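Misthorpe College — Student Robotics Club
Home | Projects | Workshop Tips | Competition | Contact

Print this page | E-mail this page

Workshop Tips: Drawer Tasks on the Bench

These notes are issued to all members preparing for the Prorkness household challenge, in which an arm must open a drawer, place an object inside and close the drawer again. Members are asked to read them before booking bench time.

Set the cabinet against the back of the table and check that its base sits flat. A cabinet that rocks will creep forward each time a drawer is pulled, and positions taught at the start of the evening will no longer hold. Candle wax rubbed lightly along the runners cures most stiff drawers. Oil should not be used, as it gathers dust and finds its way on to the fingers of the gripper.

Wipe the handles with a dry cloth before each set of attempts. Grease from hands is enough to make a finger slip.

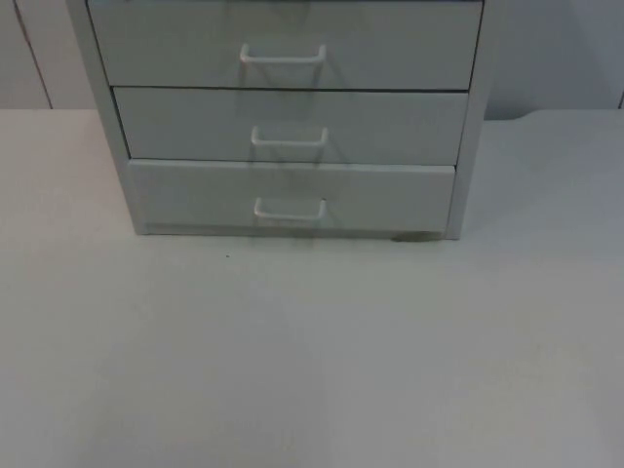
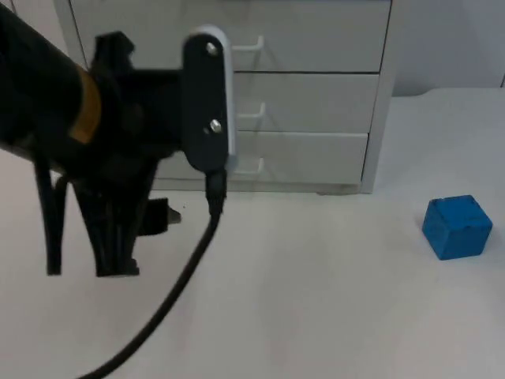 Cable care accounts for most of the faults entered in the workshop log. Members should bend a lead gently and never pull on it to gain reach. Where a cable leaves its connector and curves down across the tabletop, as the black one does beside the gripper, the arm should first be moved slowly through its full path so that any snagging is found before the task is run at speed. Connectors are to be pushed home by hand and checked again after 10 attempts. A worn lead should be labelled and handed in — please do not tape it and return it to the drawer.

Screws on brackets and plates work loose with repeated movement. Tighten them by hand with the correct driver, and stop as soon as resistance is felt. The Brouwer driver set is kept in locker 5 and must be signed for.

On pale surfaces, choose an object of a strong, plain colour. White and grey blocks are easily lost by the vision software, particularly late in the afternoon. Lamps should be left where they are once calibration has been completed.

Teams entering the Grurnetti round in May are limited to 4 members at the bench. Further bookings may be made through Jayanthi Kartha, club supervisor, on extension 1362.

Before leaving, close all drawers, park the arm and switch off at the wall. Loose blocks belong in the parts tray.

Contact the club | Copyright Misthorpe College Student Robotics Club | Back to top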